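Motherboard and Processor Drop-Off: Frequently Asked Questions

What does Lund take?
Desktop motherboards, desktop processors, memory sticks and power supplies, working or dead. We don't take laptops, monitors, printers or anything with a lithium battery inside. The coin cell on a motherboard is fine — leave it in and we'll pull it.

Do I have to take the processor out first?
No. We would much prefer that you leave it in the socket. Most of the bent pins we see come from chips that were removed in a hurry and carried in a pocket. If the cooler is still on, leave that on too.

I already took the processor out. Now what?
Put it in a plastic clamshell if you have one, or wrap it in anti-static foam. Don't use tape on either side. If your board has pins in the socket, put the plastic cover back over them before you pack it.

What about the memory?
Leave it in the slots or take it out, either is fine. If you take it out, open the latches and lift the stick straight up. Put each one in its own bag.

Why are some memory slots a different color?
Board makers use color to show which slots go together or which to fill first, and they don't all use it the same way. Check the manual for your board before you put memory back in. With only one stick, the wrong slot may still work, but some boards won't start.

How should I pack a bare board?
Anti-static bag, then a flat box with something soft on both sides. A bubble mailer isn't enough. Don't stack boards face to face, as the capacitors stand up higher than you'd think and get knocked sideways.

Can I clean it before I bring it in?
Dry dust can be brushed off with a soft brush. Please don't use water or household spray. Old thermal paste can stay where it is.

How do you clean off thermal paste?
Isopropyl alcohol and a lint-free cloth, wiping from the edge of the metal lid toward the middle so the paste doesn't get pushed down into the socket frame.

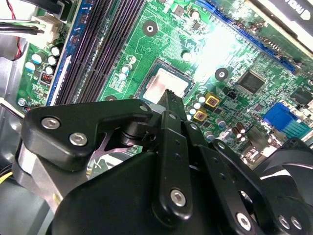
A second pass with a clean part of the cloth usually gets the rest. We let the alcohol dry fully before the board goes anywhere near power.

Should I move any jumpers?
Leave them as they are. If you know one was moved, write that on the form along with where it used to be.

Do you test everything?
Every board gets a look under the lamp and a power-on test. Last year we took in 1,410 boards and 380 of them went back into use. The rest were stripped for parts or sent to Cinel for metal recovery.

Can I get my board back if it works?
Yes, if you tick the return box on the form. We hold boards for 2 weeks after we contact you.

When are you open?
Drop-off is Saturday morning at the side door. Teodoro Pascual handles intake. For loads of more than ten boards, write to Mỹ Ngô first so there's shelf space.

Is there a fee?
Not for boards and processors. Power supplies have a small charge, paid at the door — cash or card.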